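How to Wash Stuffed Toys by Hand

Most soft toys come clean in a sink with very little soap
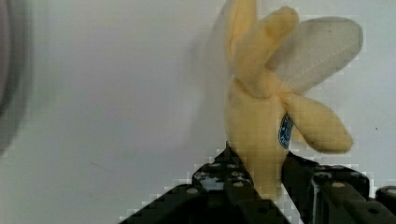
LINDHOLM, Sep 29, 2019

By Edvin Eklund

Small plush toys can go in the washing machine if the label allows it, but many have lost their labels, and the spin cycle is hard on seams. Hand washing takes twenty minutes of work and a day or two of drying. The method below is for toys with polyester filling and no electronics. Do not use it on anything stuffed with straw, sawdust or paper.

What you need

A clean sink or dishpan
Mild liquid detergent, without bleach or softener
A soft toothbrush
Two bath towels
Needle and thread
A wire rack

Before you start

Go over every seam with your fingers. Pull gently on ears, tails, leaves, peels and anything else sewn on. Stitch up any gap now, even a small one, because wet filling is heavy and will push its way out. Felt pieces need extra care. Some felt is wool and will shrink in warm water, so if you can't tell, use cold.

Test the color. Dampen a white cloth, press it on a hidden spot for a minute and look at it. If dye comes off, stop there and only wipe the surface.

Washing

1. Fill the sink with cool water and stir in one teaspoon of detergent.

2. Push the toy under and squeeze it slowly until it stops letting out bubbles.

3. Leave it for ten minutes. A very dirty toy can stay in for thirty.

4. Brush stains lightly with the toothbrush, going one way only. Scrubbing in circles mats the fuzz.

5. Drain and refill with plain cool water. Squeeze and repeat until the water stays clear. Expect three or four rinses.

Do not wring. Twisting moves the filling into lumps, and these are hard to break up later.

Drying

Lay the toy on a towel, roll it up and lean on the roll with your forearms. Do the same with the second towel. Then reshape the toy by hand, straighten any flaps or limbs and set it on the rack where air can get underneath. Turn it every few hours. A fan helps. Keep it off radiators.

The outside dries well before the middle. Press the thickest part hard between your palms, and if it feels cool, give it another night. Toys put away damp will smell by the end of the week.

When it is fully dry, loosen the fuzz with a clean, dry toothbrush.

Light stains on a dry toy

Mix a few drops of detergent into half a cup of water and beat it with a fork. Use only the foam, on a cloth, then go over the spot with a second cloth dampened in plain water.

Yung-ching Shek helped with the section on felt. Next in this series, in November: washing doll clothes.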